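I keep getting told that the way to deal with old power cords is one cord, one box. Mayu Kubo swears by it. I have doubts, and I have now had a whole Saturday to develop them.

The claim, as I understand it: everybody owns a heap of black cords, they all look alike, and they knot themselves the minute you shut the drawer. Give each one a cardboard mailer and you'll never dig again.

Okay. But a mailer is mostly air. I own 60 cords (I counted, that's how bad it is). 60 mailers is a closet. The heap is a shoebox. Which of these is the tidy one?

The how-to from Lascombe says to loop the cord in an oval, lay it flat in the box and leave the plug at one end where you can find it. Fine. I do like being able to see the plug. That part I'll give them.

What the how-to skips is the box you start from. Everything is in there already, wrapped through everything else, and pulling one cord brings up its neighbors. 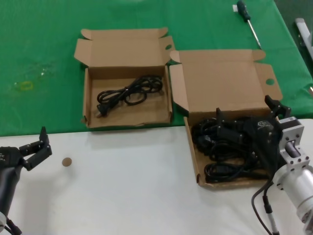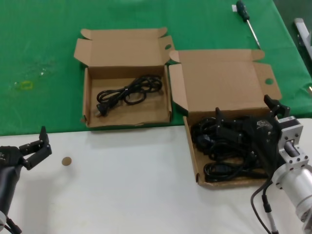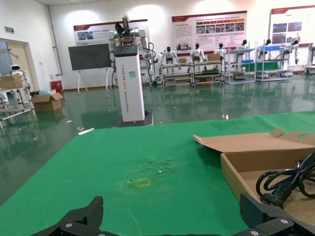
Black power cord, looped up in an open cardboard box.

I'll admit the looped one looks good. One cord in an open mailer always looks good. Show me the same box in May, after it's been shoved under a bed with the lid shut.

And don't get me started on ties. Mayu says loose loops are kinder to the cord. Maybe so! Loose loops also come undone when you tip the box – and somebody always tips the box.

Agustina Farías wrote back to say she labels hers on the lid: what it runs, which room. Sensible. Then she said she has 10 with "unknown" on the label. So that's 10 boxes holding cords she can't name and won't throw out.

Which is my real gripe. If you can't say what a cord plugs into, a nicer box is just a slower trash can.

My count so far: 60 cords, 7 I could match to something I still own. The 7 get mailers, because fine, Mayu. The rest are in a bag by the door.

I did take one back out of the bag. It might be for the old printer. I'll check tomorrow.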